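Part 4: Setting up route and timetable alerts

By now you should have Druvum installed and your home airport saved. If you haven't, go back and do Part 3 first, because nothing on the Alerts page will stick until a home airport is in there (I lost a whole evening to that one). Mine is Ilcombe, so you'll see it in all the steps that follow. Just swap in your own.

What we're after is a message whenever an airline adds, drops or moves a flight from your airport. I started doing this when Flandow Air pulled its winter service out of Ilcombe and I found out from the departures board, with my suitcase beside me.

4.1 Load the schedule file

1. Open Druvum and click Schedules, then Get Latest.
2. Pick your region from the list. Don't pick All Regions unless you've got plenty of disk space and a good book.
3. Wait for the green bar to finish. The file I pulled had 342 routes in it, and it still loaded before my coffee was ready.
4. Click Keep as Baseline. Druvum compares every later file against this one.

Note: If the Keep as Baseline button is gray, the download stopped partway. Click Get Latest again and it picks up where it left off.
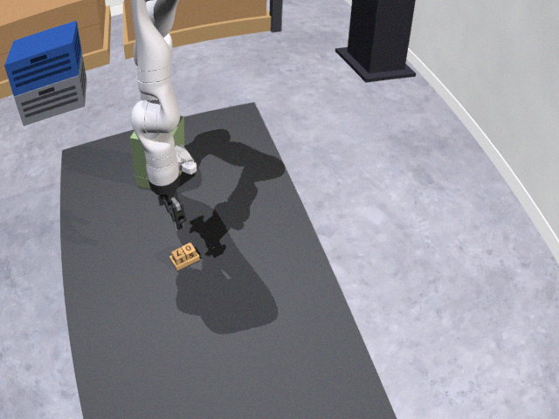 Robot arm and two wooden letter blocks, simulated view

4.2 Choose the airlines you care about

You can watch every airline at your airport, and at a small place that's fine. At a big hub your inbox will hate you.

1. Go to Alerts and click New Watch.
2. Type your airport's name in the From box. Leave the To box empty if you want every destination.
3. Under Carriers, check the ones you fly. I have Flandow Air and Zamani Airways checked and leave the rest alone.
4. Set Look Ahead to 16 weeks. You can go longer, but airlines file a lot of placeholder flights way out in the season and then quietly take them away again, so you end up getting upset over flights that were never really on sale.
5. Click Save Watch.

Caution: Codeshares count as separate flights. If Zamani sells seats on a Flandow plane, you'll get two alerts for one airplane. Check Hide Codeshares before you save, or you'll think the airport is booming!

4.3 Pick what counts as a change

This is the part people skip, and then they write to me. Out of the box, Druvum tells you about everything, including a departure that moves by a minute. Click the little wrench next to your watch and you'll get a list of change types. I keep New Route, Dropped Route and Days of Operation switched on.

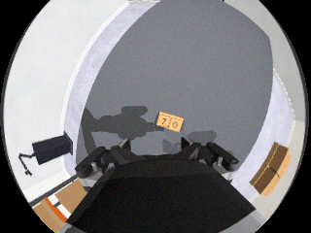
Time Change I leave on too, but with the limit set to 45 minutes, so I only hear about it if the move could mess up a connection. Aircraft Change is fun if you like planes – I turned it off after a week because Flandow swaps its turboprops around constantly.

When you're happy, click Apply, and then click Test. Test sends a sample message to whatever address you gave in Part 2. If it doesn't show up in five minutes, look in your spam folder and mark it as safe.

Note: Test uses a made-up flight. Please don't go and try to book it.

4.4 Reading an alert

Each alert has a colored tag. Blue means the change is in the filed schedule only. Orange means the flight has also been opened or closed for sale. I don't change any of my own plans on a blue. An airline can announce a grand new route plan, everybody at the regional council gets excited or furious, and half of it gets rewritten before the first ticket is sold.

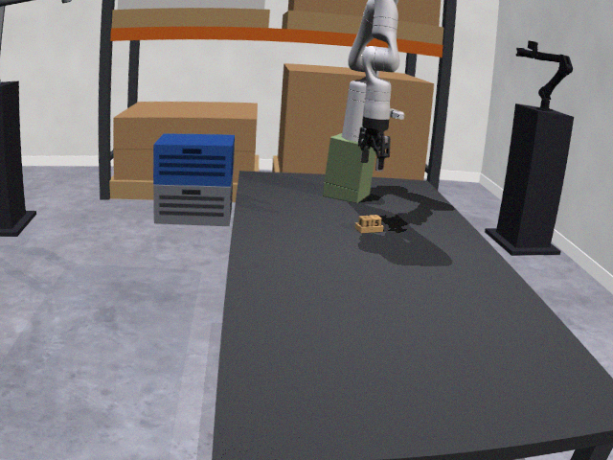 Ilcombe Flyer

If you get an orange Dropped Route alert and you're holding a ticket, do these in order:

1. Open the alert and click Show Last Date. Your flight may well be before the cutoff.
2. Look up your booking on the airline's own site. Druvum can't see bookings and doesn't know you exist.
3. Take a screenshot of both pages.
4. Call or message the airline. Have the old flight number handy, as they may already have moved you to another one.

Caution: Don't cancel the ticket yourself before you've talked to them. You could end up with a voucher when you were owed your money back.

4.5 Refreshing the baseline

Twice a year the seasonal schedules change over and you'll get a flood of alerts. Go to Schedules, click Get Latest, then Keep as Baseline again, and say yes when it asks about replacing the old one. Your watches stay as they are. I do the summer one in February.

Exporting your alerts to a calendar is in Part 5.

Last updated September 15, 2022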